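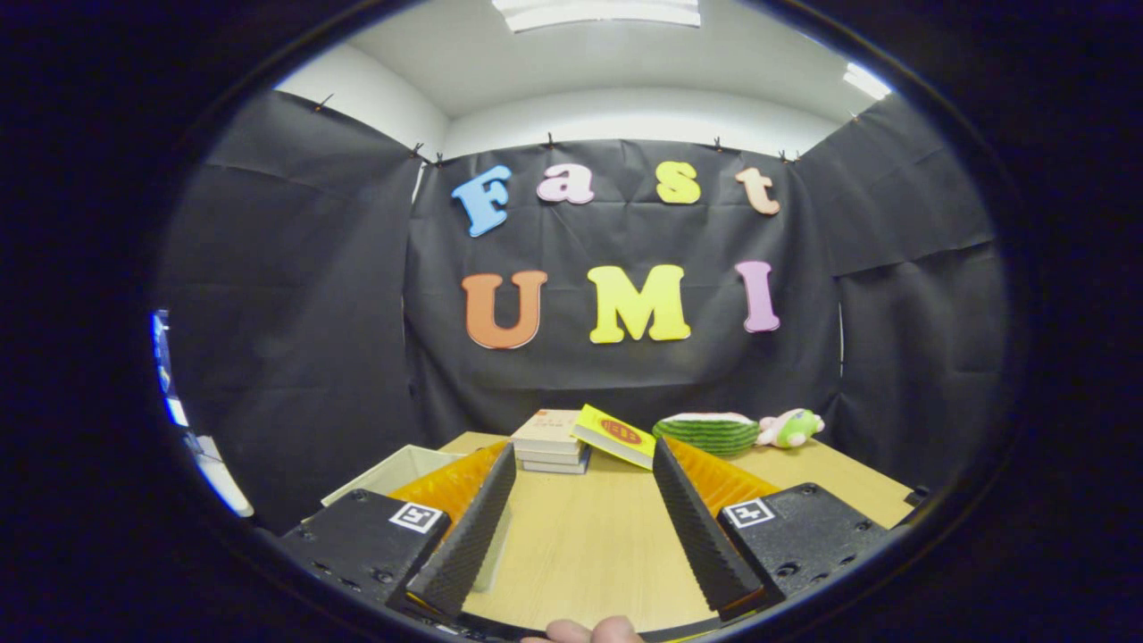 3.2 Dressing the booth

Most of the rooms in our survey were set up with very little money, and the Wotitstead booth is our favourite of them for that reason. It is a small room with a white ceiling and overhead lighting, turned into a display space with cloth, clips and foam. Figure 4 shows it as it stood in October. Black fabric hangs across the back and along the sides, coming down to a light wooden tabletop, and the whole thing is held along its upper edge by small dark clips. No frame was built and no wall was painted. Nambiar and Mertens hung the first version in an afternoon and have rehung it many times, usually after somebody needed the cloth for something else.

We were delighted by how much the black does. Against the pale walls of the neighbouring rooms, the same foam letters looked washed out and a bit lost; on the dark panel the pastel colours come forward at once, and the thin white outlines keep each letter crisp. The wording is set on two rows, "Fast" over "UMI", with the second row in larger capitals. Every letter has its own colour, and the F leans a little. Visitors to the booth loved the lean. In the interviews it came up again and again as the thing that made the sign feel handmade and welcoming, and two of the people we spoke to asked us not to let anyone straighten it!

Figure 4. The Wotitstead booth, with cloth backdrop, foam lettering and tabletop items.

The cloth is not perfect, and we think the imperfections deserve reporting, as they are seldom mentioned in the display literature. The sheets are slightly wrinkled. Kandasamy tried steaming a spare length before hanging it and found the creases came back once it had been folded and stored overnight, so rolling is what we now recommend. The second matter is light at the sides. In Figure 4 a bright strip shows at the far left, through a gap beside the curtain, and against so much black the eye goes straight to it. An overlap of a hand's width at each join would be a sensible starting point for anyone trying this at home or in a community hall.

The tabletop was the part we most enjoyed studying. Acharya's rule for it was that things should sit toward the back, close to the cloth, so that the front of the table stays useful. The arrangement in Figure 4 follows this fairly well: a neat stack of books with a cream-coloured cover on top, a bright yellow book tilted against it, then a plush watermelon slice and a smaller green and pink plush toy. A white open box sits nearer the front on the left. What pleases us here is the mixture. The stack gives the group a solid, square shape, the tilted book breaks it, and the soft toys bring in rounded forms and a good strong green that appears nowhere in the lettering. The yellow cover also picks up the yellow of the s and the M, a match that Sakai noticed well before the rest of us did.

Of the 222 written comments left across all the rooms, a surprising share concerned small objects like these, and plush toys drew the warmest remarks by far. Participants described them as friendly, silly or "something to look at while you wait". Planberg, a much larger room with purpose-built shelving, drew longer comments on layout but very few on any single item. We return to that contrast in Section 5, where the Wotitstead and Planberg rooms are compared shelf for table.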